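The arm at Flodstead stopped at cycle 861. The log gave fault 490, loss of grip force, and nothing after it. Vokness had rated the finger block for 2000 cycles.

The technician locked out the power, waited two minutes and tried the plate by hand. It did not move. She left the gripper pointing up.

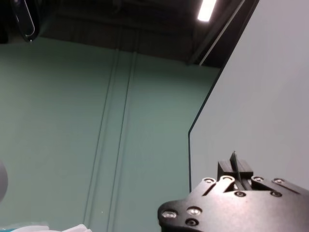 She cleared the fault and stood behind the line. Fault 490 came back. The power was still locked out.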